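From: Đạt Bùi
To: Kitchen and shared spaces list
Subject: Re: Where should the fruit basket stay?
Date: May

Hello all,

Thank you for the answers about the fruit. I reply under the older message so that the people who joined the list in May can follow it.

> I like the yellow basket, but I never know if it belongs in the fridge
> or outside. Last week I found strawberries in the door shelf, and behind
> the milk there was a peach that had become very soft. Could we agree on
> one place? Also, is the white desk a good place for food? People from
> the Clestov side put their laptops there in the afternoon.
>
> Amini

I have thought about these two questions and I would like to propose the following.

The basket stays on the white desk, at the right end, near the corner which is closest to the fridge. In this way you can open the fridge with one hand and put the fruit in or take it out without walking. The left part of the desk is free for laptops and for sorting the groceries. I measured it, and 109 cm remain for this, so I hope the Clestov people will not feel that we have taken their place.

Please put only a little fruit in the basket at one time. It is small, and when it is too full the fruit on the bottom gets pressed and we do not notice it. The holes in the sides are good for the air, but the floor of the basket is solid, so juice stays there. Whoever finds juice, please rinse the basket with warm water and dry it with a towel before you put it back.

Soft fruit goes in the fridge for the night. The middle compartment is better for it than the top one, in my opinion, but I am open to other experiences. Harder fruit can stay outside for some days.

About the cost: we have $291 left for fruit until the end of the term, and this is enough if we continue to buy from the Latumport market and not from the shop downstairs. I go there in the morning, usually at 8:15, and I can bring one more bag if someone writes to me the evening before.

I also want to mention the desk surface. It has some grey smudges which do not go away with water only. I will try baking soda. Please do not use the rough side of the sponge, as it takes the shine from the plastic of the basket too.
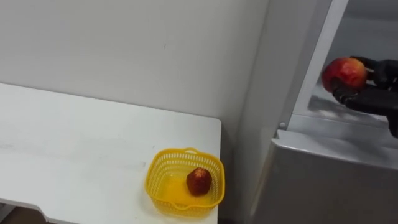
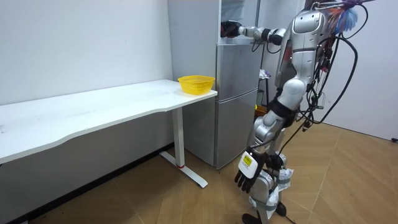
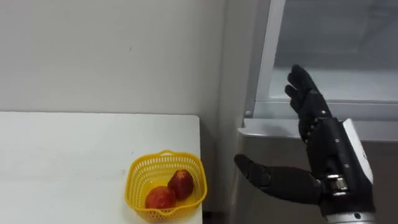
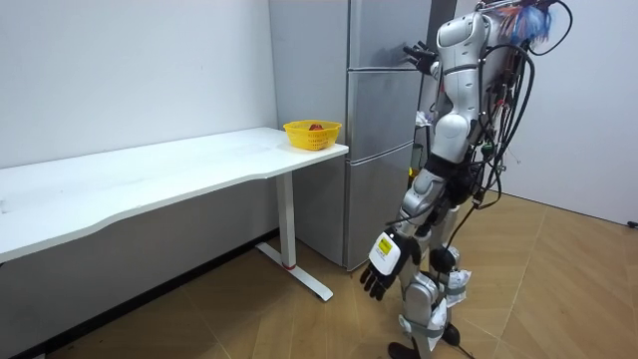
Ziveser House, Kitchen and Shared Spaces Group

The desk and the fridge are next to each other, with only a narrow gap between the desk corner and the side of the fridge. Small things can fall into this gap, so please do not push the basket fully to the edge. If something does fall, a long ruler is in the second drawer by the sink.

I will wait for your opinions until the end of the month. If there is no objection, I will write the rule on a small card and put it on the wall over the desk. I would also be grateful if somebody could check my English on the card before I print it.

With kind regards,
Đạt Bùi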